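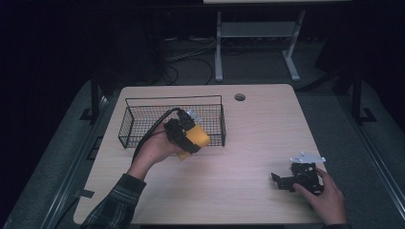 Ticket 811
Subject: Desk rocks when you lean on it, wire basket slides toward the edge
Status: Resolved
Opened by: Kevser Duman
Assigned to: Réjean Beaulieu
Location: Britirstead, second floor, project room
Item: Clendari desk, light wood-grain top, rounded corners, one cable hole at the back
Priority: Low

Kevser Duman wrote:
The desk by the inner wall rocks. If you put your forearm on the front left corner it dips and then comes back up when you let go. We keep a black wire mesh basket on it for parts and paperwork, and over a morning of work the basket creeps toward the front. It went over the edge once and everything in it ended up on the carpet. Nothing broke. I folded some cardboard under the left front foot and it helped for a day, then the cardboard flattened out. Can somebody look at it? We use this desk all the time and would like to keep it.

Réjean Beaulieu wrote:
Thanks. Two questions before I come up. Does it rock if the desk is pulled away from the wall? And does the top move separately from the legs, or does the whole desk tip together?

Kevser Duman wrote:
Pulled it out by a foot or so. Still rocks, same corner. I think the whole thing tips but the top also makes a clicking noise at the back near the cable hole.

Réjean Beaulieu wrote:
Visit 1, April 16, 2025.
Took the basket off and put a level on the top. Low at the front left, fine along the back edge. Removed the cardboard. All feet are the screw type. Front left was wound all the way in, the others were out by different amounts. Wound it out until the level read flat, then tightened the lock nut with a wrench. Rocking gone when pressed by hand.
Click is still there. Got underneath. One of the bolts holding the top to the rear crossbar is loose and will not tighten, it just turns. The hole in the top is stripped. The cable hole itself is fine and the ring is seated.
Put the basket back. It no longer creeps but it still slides easily if you bump it. The wires on the bottom are smooth and so is the desk.
Left the desk in use. Please don't sit on it or lift it by the top.

Kevser Duman wrote:
Much better already. The click is annoying but we can live with it for now. Orhun wants to know if we can swap the top with the one from the spare desk in storage.

Réjean Beaulieu wrote:
Checked. The spare is an Astetti and the bolt pattern is different. I would have to drill it. I'd rather fix this one.
Ordered threaded inserts and a strip of clear rubber bumpers, part 700 in the supplier list. Should be here in 5 working days.

Orhun Kahraman wrote:
OK with me. Is there anything we need to clear off before you come back?

Réjean Beaulieu wrote:
Everything. I need to turn it upside down. Unplug whatever runs down through the cable hole and tape the plugs so you know which is which.

Réjean Beaulieu wrote:
Visit 2.
Desk upside down on a blanket. Drilled out the stripped hole, depth stop set so the bit would not come through the top. Glued in a threaded insert, waited for the glue, refitted the bolt. Checked the remaining bolts and gave two of them a quarter turn. Desk back on its feet, leveled again, no click.
Stuck rubber bumpers under the corners of the basket. It stays put now when I push the desk with my hip.

Kevser Duman wrote:
Used it all day with no rocking and no click. One of the bumpers came off when somebody dragged the basket, but I stuck it back on. You can close this.

Réjean Beaulieu wrote:
Wipe the wire with alcohol first if it comes off again. Spare bumpers are in the top drawer of the supply cabinet. Closing. I'll check the feet when I do the floor in May.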